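Week 5 notes: the shopping list nobody wants to write

Okay, so last week we got excited about arms and grippers, and this week I'm going to make you open a spreadsheet. Sorry! Planning the money side of an automation project is part of this course, and it's the part where I lost the most sleep on my first one.

Start with the work. Before you look at a single catalog, write down what gets picked up, where it comes from and where it goes. In our running case, the Cemside kitchen-supply line, the job is sorting utensils into bins. Sounds like one line in the budget, right? When I first planned it, I wrote "gripper, bins, table" and felt very pleased with myself. Then I went back and read the list of items we'd promised to handle, and half of them needed their own conversation.

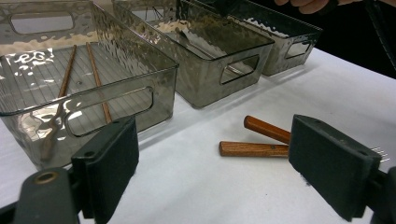 *Sorting bench: chopsticks in the nearest bin, wooden-handled utensil at the finger pads.*

Chopsticks are thin and they like to lie flat on the bottom of a bin, so your fingers have to reach down past the walls. A rounded wooden handle is a different grip altogether. If you price the gripper for one and forget the other, you'll be back asking for money in February, and I can tell you from experience that the second ask is a lot less fun than the first.

**What goes in the budget**

- Gripper body, plus spare finger pads. Pads are a consumable! Put them on the yearly line with the gloves and the tape.
- Bins. Buy them all in one order so the walls and handle cutouts match. I'd get 36 for a pilot (yes, it sounds like a lot, wait until you're washing them).
- Table covering. Cheap, so everyone forgets it.
- Sample items. You need your own set of utensils, and you can't keep borrowing from the kitchen.
- People time. Somebody resets the bench between runs, and that's paid work.

For the Cemside plan I put 20 percent on top for things I hadn't thought of. The Tembridge plan had no cushion at all, and we'll go through how that went in the lab session (bring coffee).

**Lead times**

Money is only half of it. The quote from Ocampo gave 19 days for bins and 90 for the gripper, so the gripper order has to go out first, even though the bins are the thing you could decide on today. Put both on the same calendar and work backward from the day you want to start. Then add a week for receiving, because a box can sit in the mail room for ages before anyone calls you.

Sarnbridge offers a rental option, and I like it for short pilots. Check who pays for worn pads before you sign, though. It's usually in the small print near the end.

**For next time**

Pick one task from your own project and write the budget for it on a single page: item, quantity, unit price, lead time, who signs. Leave the total for last. Bring two printed copies, one for me and one to swap with your neighbor.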